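Viorica Roman has been running her sleep-and-dreams diary group in Skoltville long enough that people stop her in the grocery store to tell her what they dreamed. She loves it. "A man told me about a flying piano next to the frozen peas," she says, laughing, "and I stood there until my ice cream melted!"

I went to see her because I wanted to know why anyone would write down their dreams every morning, and I came home with a notebook of my own. She has kept a diary since college, and the count now stands at 2,228 dreams, each one numbered in pencil in the corner of the page. The first is two lines about a bus. The longest goes on for 7 pages and has a map.

"I was a terrible sleeper as a girl," she says. "My grandmother told me to write down whatever was in my head when I woke up, and then go and have breakfast. So that's what I did, and I've never found a better way to start a day."
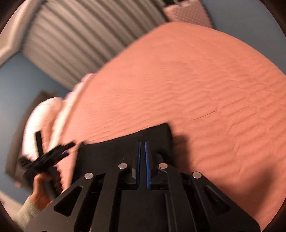 Her method is very simple. She lies still for a minute with her eyes closed and goes backward, from the last thing she remembers to the thing before it. Then she writes in the present tense, fast, with no crossing out. "I am in a kitchen, the kitchen is also a boat. You put it down like that. If you write 'I was in a kitchen that was sort of like a boat,' you're already tidying it up, and the good part slips off."

Spelling doesn't count. Neither does handwriting, and hers is awful (she showed me number 913, and neither of us could read past the second line, though we both agreed there was a goat in it).

The group began when her neighbor Ludov asked to borrow one of the diaries and gave it back with notes in the margins. He had dreamed the same staircase! Or a very similar one, anyway. Soon they were meeting over coffee, and now the back room of the Trometti bakery is full twice a month, with people sitting on flour bins when the chairs run out.

They don't interpret. I was surprised by that, and Viorica got quite lively on the subject. "People want me to say the goat is their mother. Maybe the goat is a goat! We read out loud and we listen, and somebody always says, oh, I had one with a goat too."
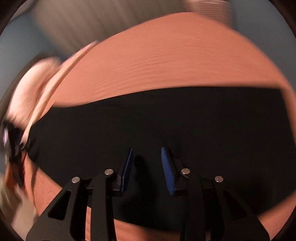 What does she tell people who never remember their dreams?

"Write down the mood. Grumpy, cheerful, a bit seasick, whatever you woke up with. Do that for a couple of weeks and leave a blank line under each one. One morning there's a color to put on the line, and then a person, and after that you can't keep up."

It worked on Mr. Neagu, the baker, who swore for years that he slept like a brick. He has since filled two notebooks, nearly all of it about trains, and he reads beautifully, with all the station announcements.

A small book is next. Viorica has picked out 400 dreams from the group, with everyone's permission and all the names changed, and she reads me her favorites across the table, stopping to wipe her eyes over one about a choir of dentists.

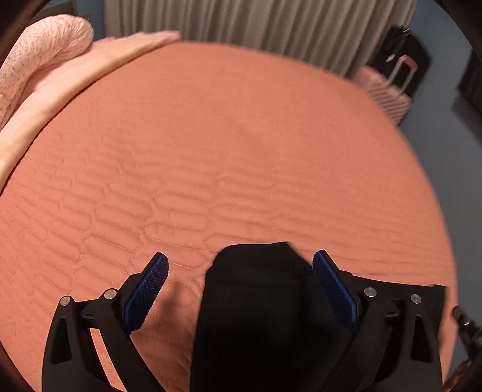 SKOLTVILLE, 19/09/2018

The book now has a title, "The Kitchen Is Also a Boat," and Viorica called to read me the opening page. She has put the bus dream first, both lines of it, just as she wrote it. There will be blank pages at the back for readers to fill in, and she's hoping they will mail her copies of what they write.

I told her I was up to my eleventh dream. She wanted to hear every one of them, so I fetched the notebook and we were on the phone until supper.

Nadine Sabbagh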